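willa-grip-sim: README

Hello! I put this together while trying to decide which gripper settings to use on a two-armed robot, and a few people at Daltar asked for the files, so I've tidied them up (a bit) and stuck them here.

What's in it

178 simulated runs with the Willa controller and 181 with the Auer one, same arms, same two-finger grippers, same rooms. Each run is capped at 2,000 steps. I picked that number in May and never went back to it, sorry!

Each run has a folder with joint angles, finger opening and the camera views. The log file is plain text, one line per step. Times are in seconds, angles in radians, apart from the wrist roll in the Auer runs, where I left it in degrees and then built half my scripts on top of it. Do check before you plot anything.

Which one do I like?

Willa for small round things, because it closes gently and I can tune it in one file. Auer is quicker getting the arms up and ready, but I find it a pain to set up. Version 2 of the Sudcombe rooms is the one to load, as version 1 had doors you could drive through.

A grip on a round brown object, and both arms up with the grippers open:
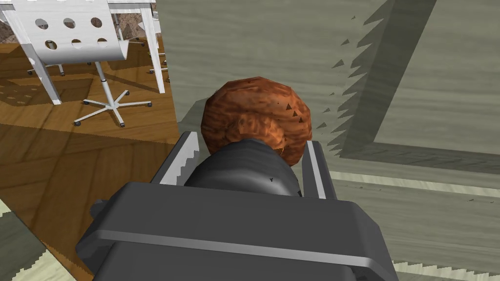
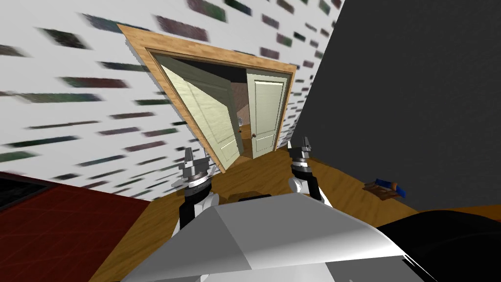

If you only want the finger data, grab the small archive and skip the camera folders, they're huge. Shadows come out jagged on the low render setting and I haven't fixed that yet. Bug reports very welcome, just tell me which controller you were running.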